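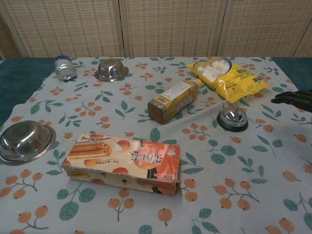 Figura 3. Mesa com toalha estampada de bagas alaranjadas, tigela de aço inoxidável e frasco de vidro com tampa azul-escura.

3.2 Motivos botânicos nos têxteis de mesa

O corpus de Jivthorpe revelou-se muito mais rico do que esperávamos! Das 144 toalhas inventariadas, mais de 900 repetições de motivo puderam ser medidas, e as bagas dominam claramente o conjunto doméstico (as flores abertas, tão comuns em Ustham, quase desaparecem). Meng e Sugden já tinham sugerido que a baga em caule fino resiste melhor à mudança de escala, e os nossos dados apoiam essa leitura com uma nitidez que nos entusiasmou. Só oito peças combinam bagas e geometria, todas provenientes de Whiteley. Fica por esclarecer a datação do grupo de Gamstead, cujas ourelas foram aparadas; Heywood propõe comparar a torção dos fios, trabalho que retomamos na secção 4.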